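Reading time: 2 min
8/15/20, by Cadi Gwilliam

Re: [Futik-list] water for the lunch tables

Hi everybody,

Sorry for the slow answer, I've been at my sister's with terrible internet. I wanted to get back to Delić on the water question before the order goes in, so I'm pasting the message again for anyone who deleted it (I nearly did!):

> Has anyone worked out what we put on the tables for the Ukness lunch?
> Last time we had pitchers and half of them came back full, and the
> lids got mixed up with the ones from the Bernadham kitchen. I can get
> single bottles, 300 of them, if people say yes soon. My worry is that
> the tall ones fall over as soon as someone bumps a table. Also do we
> want labels or not?
> Delić

OK so, my vote is yes to the bottles, and yes to the tall ones. I stood one on a white table to see how it would look with nothing else fancy going on.

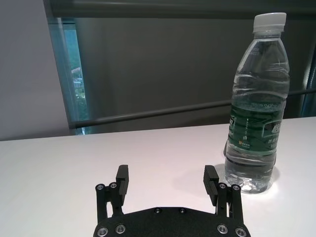

Pitchers were my idea back in March, so I get to be the one who says I'm over them. They're heavy, the ice melts, and whoever sits at the far end never gets any. With a bottle at each place you just open it and drink. I also like a bottle with some shape molded into it, and this one has ridges and wavy grooves all over the body, so there's something to hold on to if your hands are slippery from the chicken (you know they will be). The plain smooth kind always shoots out of my fingers.

About tipping over: yes, a tall bottle can go down if somebody leans on the table, but so can a pitcher, and then you've got a lap full of ice. Keep the caps on until people sit down and I think we're fine. I'd also set each one to the right of the plate and a little way back, away from elbows.

It's a plain look, clear with a white cap and a dark green label, and I think that goes nicely on a white table. If somebody wants to add color, do it with the napkins.
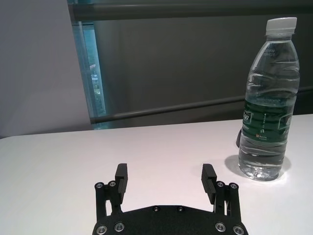
LABELS AND LEFTOVERS

I say skip printed labels. We paid for 800 stickers last time and there's still a shoebox of them in my hall closet! A marker on the cap is plenty, initials or a little star or whatever, and then you can tell yours from your neighbor's.

For leftovers, unopened ones go back in the cases and the cases go to Bernadham. Opened ones get poured on the planters by the door, and please put the empties in the recycling with the caps screwed back on. I can take 2 cases in my car but no more than that, the back seat is full of folding chairs.

Delić, if you still need a head count, I have 3 more names than the list you sent out. I'll email them to you tonight.

Cadi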